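Proltstead Air adds Bando and Plundum routes for next summer

PROLTSTEAD, 10/19/26 – Proltstead Air will open two new routes next April, linking its home airport with Bando and Plundum, and will bring back the early flight to Prosser that so many of our regular passengers have been asking for.

The Bando service will run daily, with a morning departure and an evening return, so a day trip is finally possible in both directions. Plundum starts with four flights a week and moves to daily service at the height of summer. Together the new routes add 964 seats a week to the summer schedule, and every one of them goes on sale today.

"We have wanted to fly to Plundum for as long as I have worked here, and I can't tell you how happy the whole team is to see it on the departures board at last," said Ilse Geerts, chief executive of Proltstead Air. "It's a wonderful town with a beautiful coast, and until now getting there meant a change of planes and a very long wait!"

The airline is hiring 73 people to support the bigger schedule, among them 37 cabin crew. Training begins this winter at the Proltstead base. Applications are open now, and no airline experience is needed for the cabin crew and ground staff jobs – new colleagues will be paid in full from the first day of their course.

Passengers will notice changes on board too. A new hot breakfast will be served on the Prosser and Bando morning flights, and the limit for free cabin bags on all routes goes up by one small item.

"The Prosser early flight has a loyal crowd, and they wrote to us, called us and stopped our crews in the aisle to ask for it," said Geert Aerts, head of network planning. "We're thrilled to have it back, and at a better time than before, with an easy connection to the Bando return in the evening."

Fares on the Plundum route start at $50 one way, including taxes. Full timetables are on the Proltstead Air website and at the airport ticket desk.

Press contact: Josefien Cuypers, Proltstead Air media office
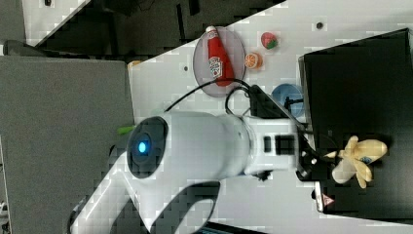

A white robot arm at a table with a ketchup bottle on a round plate.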